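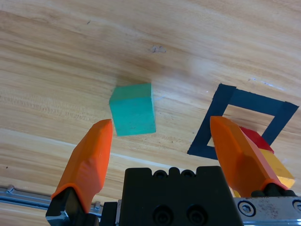

Gripper trials at Latley, the orange pads

Posted by Thabiso Venter, 31 October 2022

14 shares | 3 comments

The picture at the head of this page comes from the wrist camera during our comparison of finger pads. The teal cube is between the two open fingers, and the square of dark blue tape is to the right of it, with the red block on top of the yellow one.

We wanted to know which pads are better for small blocks on a wooden table. The first set was the flat rubber pads from Skotell, and the second was the orange pads which you see here. Each set did 127 picks with the same arm, the same controller and the same speed. The flat pads lost 15 blocks and the orange pads lost seven.

I must say that the difference is smaller than I expected. Most of the losses came when the cube was turned and the fingers met its corners first. The orange tips are narrow, so they go more easily between two blocks -- but they also forgive less when the position is a little wrong.

The camera position was a second question. At the wrist it sees both fingertips, and this helps very much in the last part of the approach. The weak side is also easy to see: the right finger hides most of the red and yellow blocks. For stacking we will try the Acuña bracket, which holds the camera higher and more to the side.

Reflections on the table gave us some trouble too. The bright line across the wood, below the cube, is the kind of thing that our edge detection does not like. We will repeat the test in February with a matt cover on the table.

Settings and the full list of picks can be had from me on request.

Recent galleries
Murcombe arm: first week on the bench
Two controllers, one gripper
Finger pads after 4000 cycles
Cable routes at the wrist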